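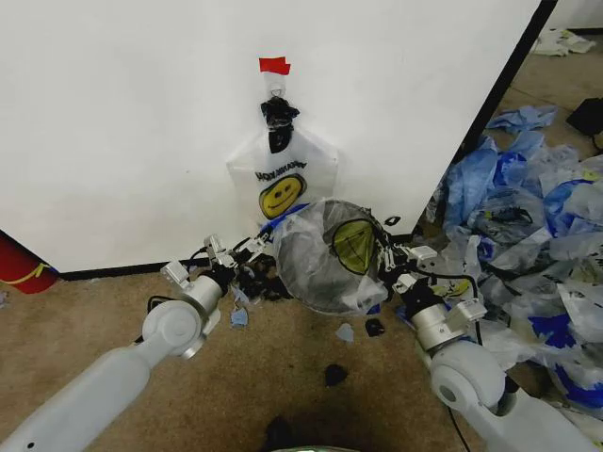 ## 3.2 Bag storage and reuse in the home

Most households in the study kept used plastic bags, and most kept them in the same way: one bag, hung by its handles, filled with others. We call this the holding bag. Of the 623 bags logged in the Trusorside homes, 400 had spent at least one night in a holding bag before they were used again.

The place of the holding bag mattered more than its size. Bags hung on a wall hook were emptied and refilled through the week. Bags kept in a drawer or under the sink filled up and were then left alone until May, when we asked households to clear them out.

Figure 4 shows the kind of hook storage we mean. A white carrier bag with a smiley face printed on the front hangs from a small wall hook, with a black bag knotted around the hook and the handles. A clear bag is held open in front of it.

Knotting was common and had a cost. A black bag tied around the handles takes up little room, but it has to be untied before the bag beneath can be lifted down. Households that knotted bags onto the hook told us they often took a fresh bag from the kitchen roll instead – even when the hook was full.

Clear bags were treated differently. Following Chettiar, we expected thin film to be thrown away first. In our homes it was often kept on purpose, as people liked to see what they had packed. Printed bags nested inside clear ones were found again quickly, and this held in both the Pumik and Grastus groups.

Of the bags in the log, 57 could not be placed in any group. Most were torn at the handle, and we left them out of the reuse counts below. We also left out bags used only to line a bin – these were rarely opened again once fitted, and the diaries do not say how long they stayed in place.

**Figure 4.** Hook storage: a white printed bag on a wall hook, a black bag knotted at the handles, and a clear bag held open in front.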